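Packing Line Layout: Belt, Trays and Small Cartons
Last updated: October 15, 2021
By Roland Ellwood
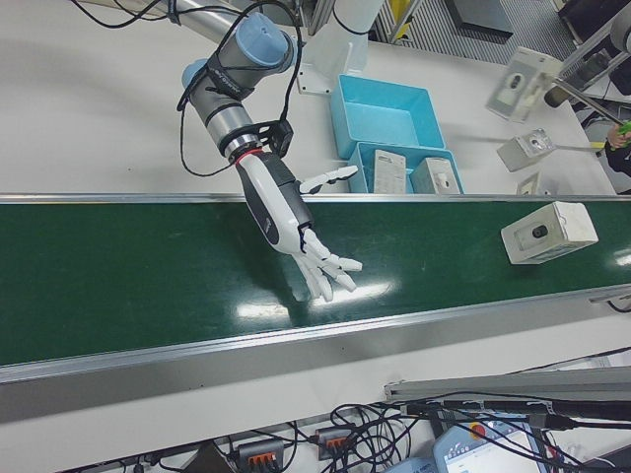

Green belt with side rails, one carton on the belt, two light blue trays behind.

Slide 1 - Scope
Cover the Hetness packing cell only. The labeling bench at Dunstan is a separate talk. Sorting by size is out of scope.

Slide 2 - Belt
Point out the two aluminum side rails. The near rail is the wider one. The belt surface is glossy and throws back the overhead light. Glare matters for anyone inspecting print on a carton - mention the matte belt on order for December.

Slide 3 - Carton orientation
The small white box on the belt is lying on its side, at a slight angle to the direction of travel. Our work instruction asks for cartons square to the rail before transfer. In the Flultovis trial, 23 of 1000 cartons needed a second alignment. Pause for questions on tolerance.

Slide 4 - Trays
One tray is empty. The nearer one sits against the far rail and holds two boxes, both upright. Upright storage keeps the printed faces readable from the belt side. Trays have sloped inner walls, so do not count on the full top width at the base when planning a pattern.

Slide 5 - Tray change
Zustetti wants the full tray moved off before the empty one is brought forward. Allow 7 seconds per change. Batch size for the next run is 429 cartons.

Backup - have the tray drawing open in case someone asks for the wall angle.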